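Bundoline Bin Liners: Frequently Asked Questions

What sizes are the liners sold in?
Bundoline liners are sold in two sizes. The small liner fits desk and bathroom bins. The large liner fits kitchen and break room bins up to 26 inches tall. Both are clear.

How do I pick the right size?
Measure around the outside of the rim with a tape. Measure the height separately, then add four inches for the fold. If the result falls between sizes, use the large liner.

How many liners are in a case?
A case of the small size holds 1000 liners. A case of the large size holds 85 liners on a single roll. The order code for the large case is 2047.

Why are the liners clear?
Many buildings require clear liners for recycling so that the contents can be checked before pickup. Check with your hauler before ordering for general trash.

Do the liners have a drawstring?
No. The large liner is long enough to be tied by hand if it is filled no higher than the rim of the bin. Overfilled liners should be emptied by a third into a second liner before tying.

The liner slips down inside the bin. What is wrong?
The fold is too short, or the liner is the small size in a large bin. Press the trapped air out from the bottom before loading. Fold the top outward over the rim on all sides. On bins with a smooth rim, a Ritlow rim band holds the fold in place. Bands are sold separately.

Can bottles and boxes go in the same liner?
This depends on your local program. Where mixed recycling is accepted, they can share a liner. Where it is not, label one bin for each type.

Should caps be left on?
Follow the rule printed on your hauler's pickup sheet. If no rule is given, empty the bottle and screw the cap back on. Food residue and liquid are the usual grounds for a rejected bag.
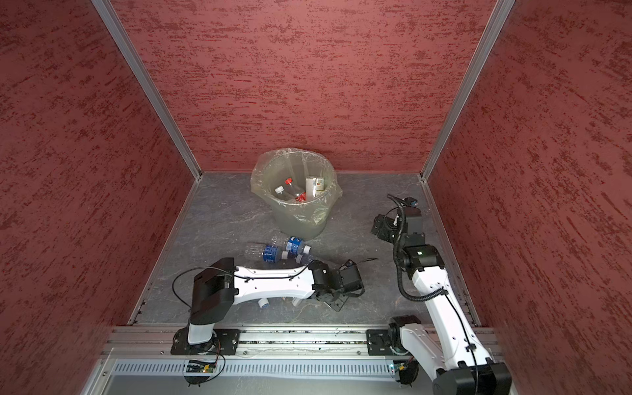

How full is too full?
A liner is full when the contents reach the rim. Bottles take up more space than their weight suggests, and a bin of uncrushed bottles will fill long before the liner reaches its load limit. Rigid items also leave gaps. With a mix like the one in the gray bin, where capped bottles share the space with a small printed box, flatten the box and lay it against the side. Blue-labeled water bottles like the ones on the floor can be crushed lengthwise before they go in.

Can a liner be reused?
Yes, if it held only clean, dry packaging. Check the bottom seam for splits first.

Who handles returns?
Unopened cases can be returned through the Bittencourt warehouse. Send the order code and the case count to Adjoa Bawa in customer supply.

Related items
Ritlow Rim Bands, Large
Fleltus Step Bin
Bundoline Small Liners, Case
Bin Labels, Mixed Recycling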